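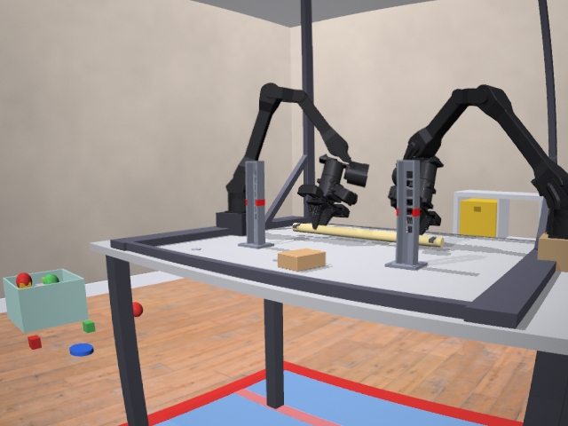 Step 1. Set up the two-arm rod task

Start your chore testing in simulation. A real pair of arms costs a lot to crash, and most first attempts crash. The task used on this page is a long pale yellow rod lying on a bench, one arm at each side, and two upright posts on the tabletop. The job is to pick up the rod with both grippers and set it down somewhere else without hitting anything.

It sounds too simple to count as a chore. But hanging a curtain rod, moving a shelf or putting away a mop handle all come down to the same thing. Two hands have to hold one stiff object and move together.

Step 2. Write down what "done" means

Do this before you run anything. For the rod, our rule has three parts:

- Both grippers hold the rod when it leaves the table.
- Neither post has moved at the end.
- The rod is at rest on the target line when the arms let go.

A run that misses any of these is a fail. Do not give half marks. If you want more detail, keep a separate column for the stage where the run went wrong.

Step 3. Pick your grasp points

Grip near the ends, but leave a short length of rod outside each gripper. If you grip too close to the middle, the ends swing wide and catch on things. If you grip at the very tip, a small error in height means a miss.

Bring both grippers down to hovering height first and stop. Check the two heights against each other. Then close both at once. If one arm closes early, it can roll the rod away from the other.

Step 4. Lift slowly, then turn

Lift straight up until the rod is higher than the posts. Only then turn it. Many planners will try to save time by lifting and turning together, and with posts on the table that is the most common way to lose a run.

Set a limit on how far apart the two wrists may drift during the lift. In the Drustelley setup we stop the run when the limit is passed and log it as a fail.

Step 5. Run enough trials

Use 90 trials per setting and change the rod's starting angle each time. A handful of good runs tells you very little. When Tiina Nieminen tested our first controller in August, it passed 64 of 90. The same controller with the posts shifted closer together passed 38. Nothing else had changed.

Keep the failed runs. Sort them by stage: reach, grip, lift, turn, release. Ours were mostly turn failures, and slowing the turn fixed more of them than any change to the grip did.

Step 6. Move to a chore

Once the rod task is steady, swap in something from the house. We went to a broom handle next, on the real bench at Vavosside. It passed 31 trials out of 90 with the same settings. The bristle end is heavier, so the handle tips when lifted, and the simulated rod has the same weight all along.

Measure the weight and balance point of the real object and put them into the simulation before you tune again.

Can it do the chore yet?

For one known object on a clear path, often yes. For a cupboard full of mixed handles and poles, no. The arms still need to be told what they are holding and where it balances. A person finds that out in the first second of picking it up.

Slow speed matters too. Our safe lift and turn takes much longer than a person would, and for a shop floor that may rule it out even when every run passes.

Settings files for the rod task are in the Tadico folder. Use the version marked 2025-03-26, as the older one has the wrong wrist limit.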